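Software working group: minutes of the July meeting
Chair: Perihan Soylu
Present: Soylu, Taşdemir, Omar, Brokari
Apologies: Foritz

1. Minutes of the last meeting
Agreed with one correction. Under item 5 the planner timeout should read 4 seconds. Omar to amend the wiki copy.

2. Hand tracking and glove data
Taşdemir reported on the merge of the two input streams. Finger angles come from the gloves and wrist pose from the controllers on the backs of the hands. Until now the two were joined on arrival time, and the fingers could lag the wrist when the machine was busy. The new branch joins them on the source timestamp and holds a short buffer.

Omar asked what happens when one side stops sending. At present the last good value is repeated without any flag. It was agreed this should be marked in the log so that the training scripts can drop those stretches. The meeting did not want the recorder to stop by itself.

Left and right offsets between controller and glove are still kept in two separate files with different sign conventions. Taşdemir will move them into one file. Old sessions keep the old files.
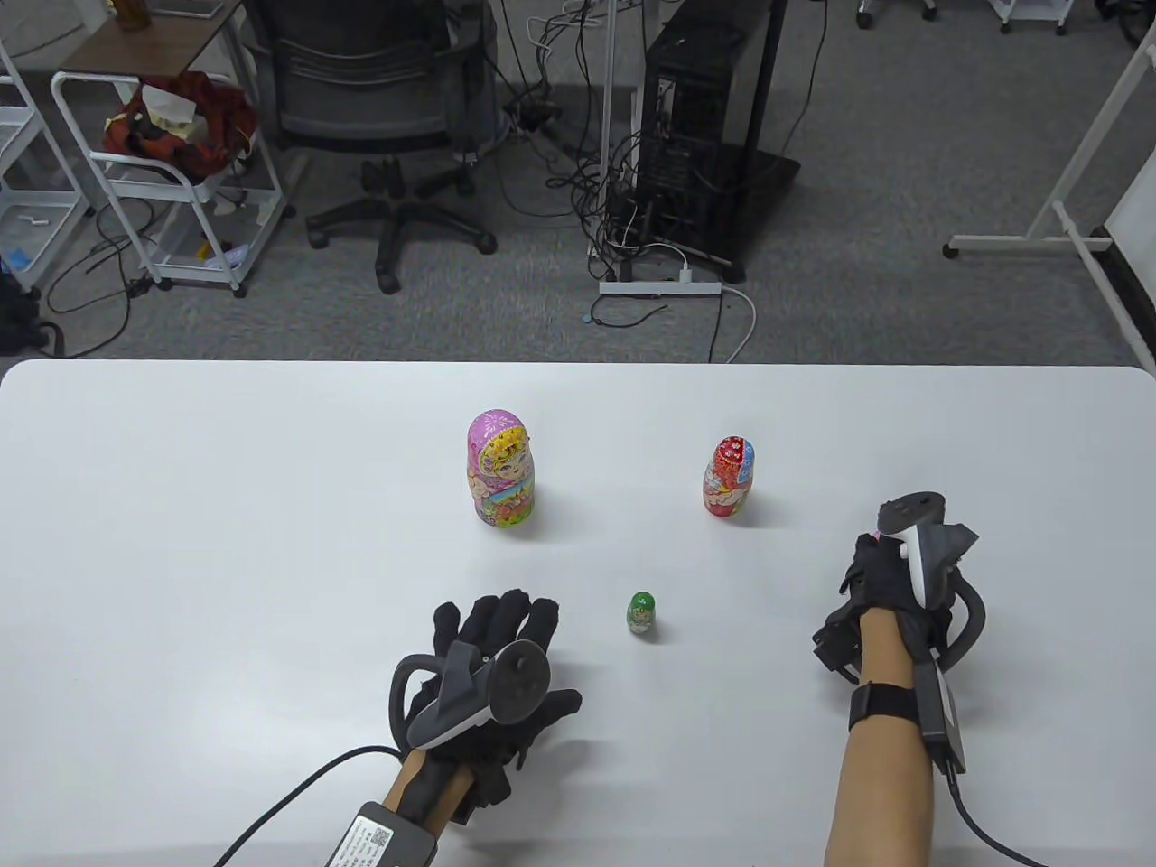 Fig. 1. Three-doll layout, left hand on the table and right hand raised.

3. Perception
Brokari has run the new detector on the doll recordings. The three-doll layout gives stable labels. With the larger set, the smallest dolls are dropped when a hand comes near them, and a new track number is given when they reappear. The log for one session ended up with 63 track numbers, so the planner was treating the same doll as a new object over and over.

Two changes were discussed:
Keep a lost track alive for longer if it was last seen close to a hand.
Use the colour of the doll as part of the match, as well as position.

Brokari prefers the first as it needs no retraining. Soylu asked for both to be tried on the same recordings before a choice is made. Shadows on the white table were raised again. Brokari has not found a case where a shadow was labelled as a doll, but box edges do stretch towards the shadow side and this shifts the grasp point. A fix using the table plane is half written.
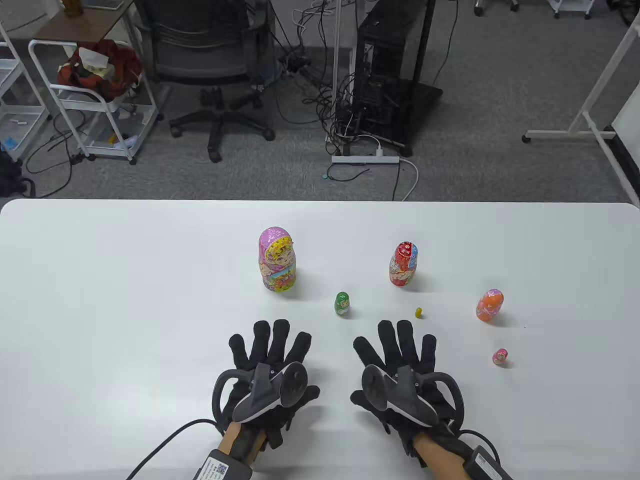 Fig. 2. Six-doll layout with both hands resting on the table.

4. Planner
Omar has the ordering step working in simulation. It takes the list of dolls with estimated heights and returns a pick order, smallest first. Equal heights crash it. A tie-break on distance from the hand will be added.

Collision checks still use the old table model with square corners. The real table has rounded ones, so the model is on the safe side and will be left alone for now.

There was some discussion of whether the planner should wait for a hand to be still before it commits to a target. Omar would like a fixed wait. Taşdemir thought wrist speed was a better test and already available in the stream. No decision. Omar and Taşdemir to bring a short note to the next meeting.

5. Tooling
The replay viewer now opens more than 119 sessions in the list without freezing. Scrubbing backwards is still slow and goes back to Foritz.

The session naming rule was agreed as layout, operator initials, then run number. Existing folders will not be renamed. Soylu asked that the layout name be picked from a menu, as there are 3 spellings of "six dolls" in the store already.

6. Actions
Taşdemir: flag repeated values in the log; single offsets file.
Brokari: compare the two tracking changes; finish the table plane fix.
Omar: tie-break for equal heights; amend the last minutes.
Omar and Taşdemir: note on waiting for the hand.
Foritz: backwards scrubbing; layout menu in the recorder.

7. Any other business
Brokari asked for a second copy of the raw recordings before the disk change. Agreed. Soylu to find space on the shared store.

Meeting closed at 15.40.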